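首页 研究 项目 会议纪要 下载 联系我们
搜索 输入关键词 全部栏目 搜索
阅读时间:10 分钟

餐后收拾任务:Aten 分段重标注方法阶段结果讨论会纪要

日期:03/09/2026
地点:Wisell 实验楼小会议室,部分人员线上参加
出席:采集组、训练组、评测组、硬件组
记录:训练组
状态:已经各组核对
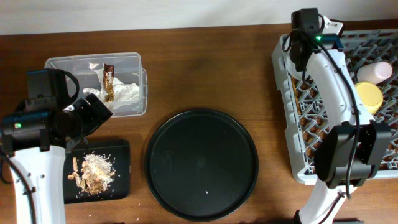
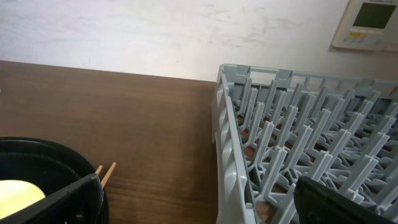 Wisell 机器人研究所 | 操作学习组

一、上次会议遗留事项

上次会议留下的事项逐条过了一遍。

采集组已把 Admont 数据集的旧批次重新导出,时间戳统一改为主机时间。旧批次里手腕相机和头部相机原先各用各的时钟,回放时能看到夹爪在头部视角里已经合上、在手腕视角里还张着。重新导出后抽查过,对齐情况可以接受。个别片段开头仍有一小段错位,采集组的处理办法是把开头裁掉,裁掉的部分手臂都没有动作,对训练没有影响。训练组要求裁剪记录随数据一起保存,采集组同意。

评测组要补的评分表已经写完,本次会议第四项讨论。

硬件组负责的线缆固定还没有做完。右臂的线缆在大幅度抬升时会晃动,偶尔进入头部相机的视野中部。硬件组试过一种扎法,手臂转到极限位置时绷得太紧,已经拆掉。这一项继续保留。

训练组承诺的 Messina 基线复现已经完成,结果并入第三项。

二、任务定义的修改

训练组先说明为什么要改。六月定下来的任务描述只有一句话,即“把餐后桌面收拾好”。采集人员各有各的理解,有人先处理残渣,有人先放餐具,有人会顺手把桌上的东西摆整齐。这些做法单独看都没有问题,混在一起训练时,策略会在任务开头犹豫,手臂抬起后在几个物体之间来回摆动。

采集组认为开头的犹豫不完全来自顺序不一致,也和初始摆放有关。以前的摆放变化太大,同一类物体有时在左臂够得到的地方,有时只有右臂能够到,采集人员只能临时决定用哪只手。

讨论后确定以下修改:

任务拆成若干阶段:清空盛有残渣的容器、转移可回收或可丢弃的小件、把餐具放进沥水架、双臂回到等待位。阶段之间允许换顺序,但每条演示必须在元数据里写明实际采用的顺序。

残渣阶段的完成标准改为容器内没有成块的残留。单粒的米饭粘在盘面上不算失败。评测组原来主张严格一些,把散落的米粒也算进去。训练组的意见是现有夹爪没有刮擦工具,要求清掉单粒米饭等于要求换硬件,会把方法的差别盖过去。评测组接受,但要求在报告里写明这一标准,免得读者以为盘子已经干净。

小件阶段包括揉皱的纸巾和糖纸一类的东西。这类物体形状每次都不一样,允许一次抓取带起多件,也允许分次。掉落后重新抓起不扣分,掉到桌子外面算失败。

放置阶段以餐具松手后能自己停住为准。杯子躺着或者立着都可以,只要不滚动。碗碟可以斜靠,但不能压在沥水架的边沿上。

双臂回位阶段原来没有写进任务,训练组要求加上。理由是策略做完最后一步后经常停在沥水架上方,评测人员很难判断它是做完了还是卡住了。加上回位动作以后,任务结束有一个明确的信号。

采集组提出,旧演示里多数没有回位动作,不能直接套用新定义。训练组答复说旧演示的前几个阶段仍然可以用,回位阶段单独补采,数量不需要很多。

关于初始摆放,决定不固定坐标,只限定区域。残渣容器放在左侧,空盘放在中间一带,沥水架放在右侧。区域用桌面模板标出,采集开始前把模板拿走。评测组问区域限定以后方法的适用范围是否变窄。训练组承认会变窄,现阶段先把分段方法的效果弄清楚,摆放变化放到后面单独做。

三、Aten 方法与 Messina 基线的对比结果

(一)方法回顾

因为有几位新加入的同事没有参加前面的讨论,训练组把两种做法重新说了一遍。

Messina 是目前的基线。它用整条演示训练,输入是头部视角、两个手腕视角和关节状态,输出是未来一小段时间的关节目标。训练时在整条演示上均匀采样。语言指令只有一条,全程不变。

Aten 的网络结构和 Messina 一样,改动都在数据一侧。首先按夹爪开合和关节速度把演示切成片段,切点取在夹爪状态变化前后速度最低的位置。然后给每个片段标上子目标,子目标由片段最后一帧的图像特征和一句简短的文字组成。训练时按片段采样,各类片段的权重可以调整。推理时由一个小的选择模块给出当前子目标,每隔 2 秒更新一次。

有人问为什么不在夹爪状态变化的那一刻直接切。训练组解释说试过,效果不好。夹爪合上的瞬间物体常常还在滑动,把这一刻当作片段终点,子目标图像里的物体位置不稳定。往后挪到速度低的位置,物体多半已经夹稳。

也有人问文字部分有没有必要。训练组说单用图像特征也能训练,但在透明容器附近容易混淆。容器里的东西拿走前后,头部视角的图像特征差别很小,文字能帮选择模块区分这两种状态。

(二)数据用量

本轮对比用了两种规模。Messina 用 1,000 条演示训练,这是 Admont 数据集目前经过复核的全部可用部分。Aten 用其中的 200 条训练,抽取时按阶段顺序做了平衡。为了排除抽样的影响,训练组另外用同样的 200 条训练了一版 Messina。

三个模型的训练步数相同,图像增强设置相同,都从同一个预训练视觉编码器开始。训练组说明,步数相同意味着小数据量的模型把每条演示看了更多遍,这一点对小数据量的 Messina 可能不利,它在训练后期有过拟合的迹象。评测时取的是验证损失最低的检查点,没有取最后一个。

(三)结果

每种初始摆放、每个模型各跑 10 次。按阶段评分,Aten 用小数据量训练后的总得分几乎与大数据量的 Messina 持平。用同样小数据量训练的 Messina 明显落后,主要失分在残渣阶段和放置阶段之间的衔接。

分阶段看:

残渣阶段,Aten 好于两个 Messina。差别集中在倾倒动作开始之前的对位。大数据量的 Messina 有时在容器还没有到位时就开始翻转手腕,Aten 很少出现这种情况。训练组认为片段边界起了作用,模型在切点附近见过足够多的低速样本,学到了先停稳再动。

小件阶段,Aten 和大数据量的 Messina 没有看出差别。失败原因也相似,都是夹爪合上时只夹住纸巾的一角,抬起后滑脱。两种模型都会再试,重试的成功率没有单独统计。

放置阶段,大数据量的 Messina 更好。Aten 能把餐具送到沥水架上方,但松手的高度偏高,餐具碰到立柱后容易歪。训练组查了训练数据,小数据量的抽样里慢速下放的片段偏少,而切分时又把下放和松手分成了两个片段,接近立柱的那一小段动作被切得很短,采样时权重不够。

回位阶段,由于旧演示缺少回位动作,本轮没有评分,只记录了模型是否离开沥水架上方。三个模型都不稳定。

(四)讨论

评测组提醒,每组 10 次的数量太少,只能说明趋势,不能写成结论。尤其是小件阶段,两次失败和三次失败之间的差别没有意义。训练组同意,要求会后在内部报告里删掉“显著优于”的说法,改为“在本轮测试中得分较高”。

采集组认为对比还不完整。缺一组用 1,000 条演示训练的 Aten。现在看到的是小数据量下分段有帮助,大数据量时是不是还有帮助不知道。训练组说这一组已经排进计划,当时没有做是因为子目标文字需要人工检查,整个数据集的检查还没有完成。

硬件组问选择模块的更新间隔是怎么定的。训练组说试过更短的间隔,子目标会来回跳,手臂动作出现顿挫;更长的间隔在抓取失败后反应太慢,夹爪已经空了,手臂还照着“已抓到”的子目标往沥水架走。2 秒是目前折中的取值,没有做过细的搜索。硬件组建议把夹爪电流接进选择模块,空夹和夹住东西时电流差别很大,可以不等下一次更新就触发重选。训练组认为可行,但纸巾这类很软的物体夹住后电流也小,阈值要分物体来定。会上没有定论,先由硬件组提供电流曲线。

关于分段本身是否引入了额外的人工信息,有过一段较长的讨论。评测组的看法是,Messina 全程只有一条指令,Aten 有分段文字,两者能看到的监督信号不一样,把得分差别全部归到分段采样上不合适。训练组承认这个问题,打算加一个对照:给 Messina 也加上分段文字作为输入,但仍然在整条演示上均匀采样。如果这个对照的得分接近 Aten,说明起作用的主要是文字;如果没有变化,再去看采样方式。

采集组补充说,还可以做反方向的对照,即保留分段采样,去掉文字。训练组表示同意,这个对照成本不高,数据已经有了,只需要重新训练。

四、评分表与评测流程

评测组介绍了新的评分表。主要变化是把原来的“成功/失败”改成按阶段打分,每个阶段分为完成、部分完成、未完成。部分完成的定义按阶段写明,例如残渣阶段倒出了一部分但仍有成块残留,算部分完成;放置阶段餐具进入沥水架但没有停稳,算部分完成。

训练组担心“部分完成”给得太宽,分数会虚高。评测组的办法是报告时同时给出按阶段的得分和全程完成的次数,两者放在同一张表里。训练组接受。

评分由 2 名评测人员各自打分,意见不同时看回放。评测组说本轮不同意见多出在放置阶段,原因是头部视角里手臂会挡住沥水架,看不清餐具是否停稳。以后改为以手腕视角的回放为主,手腕视角也看不清的,以现场记录为准。

对评测人员是否应当知道正在跑哪个模型,意见不一。评测组主张不让评测人员知道,由另外的人启动模型。训练组没有异议,但提醒两种模型的动作风格有差别,熟悉的人看一会儿就能猜出来,完全保密做不到。决定仍然按不告知的方式执行,在报告里写明这一局限。

评测中的人工干预也做了规定。手臂将要碰到墙面或者把物体推下桌面时,评测人员可以按停止键,该次按当前阶段未完成处理,后面的阶段不再评分。手臂停住不动的,等到规定时限后再停止。时限的长短由评测组写进流程,本次会议不讨论。

环境光的问题由硬件组提出。桌面远端靠墙的一侧有反光,白墙在手腕相机里容易过曝,曝光变化时图像整体会变暗一下。训练组说颜色增强可以覆盖一部分,但突然的曝光跳变覆盖不了。决定把手腕相机的自动曝光锁定,锁定值在每次采集开始前校准一次。旧数据是自动曝光下采的,新旧数据混合训练时要留意,先训练一版看有没有影响。

五、几类典型失败

评测组放了本轮的部分回放,各组一起看过并作了归类,记录如下。

第一类是透明容器的边沿误判。夹爪接近透明容器时,手指落点偏向容器外侧,合上后夹空,或者把容器推开。两种模型都有。采集组说人在遥操作时也会出现,操作者从头部视角看不准透明边沿的位置,一般要靠手腕视角修正。训练组查看注意力图后发现模型在这一步仍然主要看头部视角。下一轮准备在训练时随机遮住头部视角,让模型多用手腕视角。遮挡比例先取低值,过高会影响大范围移动时的定位。

第二类是夹爪手指卡进沥水架。放置餐具后手臂直接横向移开,手指带到立柱,沥水架被拖动。Messina 出现得多一些,Aten 也有。硬件组提醒,沥水架被拖动以后,后面的放置都建立在错误的位置上,应当把它单独记为一种失败,不能只算作放置不稳。评测组同意在评分表里加一栏。采集组回看了演示,发现部分演示里操作者也是横向退出,只是恰好没有碰到。以后采集时要求先竖直抬起,再离开沥水架。

第三类是双臂等待。一只手臂拿着物体停在中间,等另一只手臂让开,另一只手臂也没有动。这种情况在小数据量的 Messina 里最多。训练组认为和演示里的停顿有关,操作者换手时会停一下,模型学到了停顿,却没有学到停顿应该在什么时候结束。Aten 的切分把长停顿归到片段边界并且降低了采样权重,情况好一些。

第四类是选择模块提前跳到下一阶段。残渣容器里还有东西,选择模块已经给出放置餐具的子目标。回放里可以看到多发生在残渣颜色和容器反光相近的时候。采集组建议增加容器内残留多少不同的样本,从很满到几乎看不出都要有。训练组同意,并且要求残留很少的样本多采一些,选择模块的错误集中在这一段。

第五类是糖纸粘在手指上。松手后糖纸没有掉下来,手臂带着它去做下一步。评测组问算不算失败。讨论后定为小件阶段部分完成,后面的阶段照常评分。硬件组可以试一下不同的指面材料,但本轮对比结束前不换,否则前后结果没法比较。

还有几次失败没有归类,原因是回放文件不完整,写盘时丢了帧。硬件组检查后说是磁盘写入速度不够,已经换了存储位置,之后没有再出现。

六、Admont 数据集的下一批采集

采集组汇报了下一批的安排。采集仍然用主从遥操作,头部视角和两个手腕视角同步录制。新一批按第二项的任务定义执行,每条演示写明阶段顺序、使用的手臂和有无重试。

训练组希望保留带有失败重试的演示。以前的做法是操作者抓空后就作废重来,结果模型没有见过抓空之后该怎么办。采集组担心保留失败会把错误动作也教给模型。训练组的处理是利用分段,失败的那一段标为失败,训练动作时不采样,只用来训练选择模块;失败之后重新抓取的那一段正常使用。采集组认为这样可以,但标注量会增加。双方商定先做一小批试标,看标注人员对失败段起止点的判断是否一致,再决定要不要推广。

食物类物品的使用也作了说明。米饭和意面放久了会变干结块,倾倒时的表现和刚准备好的不同。采集组以前没有记录准备时间,训练时也没有区分。从下一批起在元数据里增加“残渣状态”一栏,由采集人员填写,分为松散、粘结和混合。评测组要求评测用的残渣统一为混合状态,与旧结果保持可比。

餐具种类暂时不增加。有人提议加入带柄的杯子和深色碗,训练组的意见是本轮先不动,等完整的对照实验做完再加。筷子一类的细长物体不列入评分范围,演示里可以出现,作为桌面上的其他物品处理,评测时如果被碰倒不扣分。

采集人员的轮换也谈到了。不同操作者的速度差别比较大,快的人演示时间短、动作急,慢的人停顿多。Aten 的切分依赖速度,速度差别会影响切点。训练组准备把速度阈值改成相对值,用每条演示自己的速度分布来定。采集组提供按操作者分组的统计,供训练组检查。

数据复核仍由采集组负责,训练组抽查。复核时发现的问题按类型登记,不在原文件上直接修改。旧批次里有过直接改原文件的情况,后来无法追溯改了什么,以后不允许。

七、对外报告的写法

训练组准备把 Aten 的阶段结果写成一份技术报告,会上讨论了写到什么程度。

评测组主张等补充对照做完再写,理由是目前最主要的说法,即小数据量分段训练接近大数据量基线,还不能说明原因。训练组想先写方法和数据处理部分,结果部分留空。最后同意先写方法部分,在组内传阅,结果部分等对照完成后补。

报告中对 Messina 的描述要写清楚版本和训练设置。采集组指出以前的内部文件里“Messina”有时指网络结构,有时指用整条演示训练的做法,外部读者会看糊涂。决定报告里 Messina 只指基线做法,网络结构另外描述。Aten 只指数据切分、重标注和按片段采样这一套处理,选择模块作为单独的一节。

失败案例要放进正文,至少包括透明容器和沥水架拖动两类。训练组原来打算放在附录,评测组认为这两类和方法的适用范围直接有关,应当放在正文。训练组同意。

放置阶段 Aten 不如大数据量的 Messina,这一结果照实写,附上按片段长度统计的分析。

八、待办事项

训练组
完成用全部可用演示训练的 Aten,沿用本轮的训练步数和增强设置。
完成两个补充对照:Messina 加分段文字;Aten 去掉文字。
调整切分规则,把下放和松手合并为一个片段,重新训练后只测放置阶段。
速度阈值改为相对值,用旧批次检查切点变化。
试训头部视角随机遮挡的版本。
起草技术报告的方法部分。

采集组
按新定义补采回位动作。
整理裁剪记录,与数据一起归档。
试标一批带失败重试的演示,标注结果交训练组。
提供按操作者分组的速度统计。
更新采集说明,写入沥水架竖直退出的要求和“残渣状态”的填写方法。

评测组
评分表增加沥水架拖动一栏。
把人工干预、时限和不告知模型的规定写进评测流程。
对本轮放置阶段有不同意见的条目,用手腕视角回放复核一次。
给出增加测试次数后的时间估算。

硬件组
继续处理右臂线缆固定。
锁定手腕相机曝光,写出校准步骤。
导出夹住不同物体和空夹时的电流曲线。
检查新存储位置的写入情况,有丢帧及时通知采集组。

九、其他

评测期间实验桌不安排别的任务,需要用双臂的请提前和评测组说明。桌面模板用完放回柜内,不要留在桌上。

食物残渣当天清理,装残渣的容器用后清洗,晾干再放回。

共享目录里旧版评分表已移到归档文件夹,请各组从本次会议起使用新表。旧表中的结果不作换算,引用时注明所用版本。

下次会议在补充对照训练完成后召开,由训练组通知。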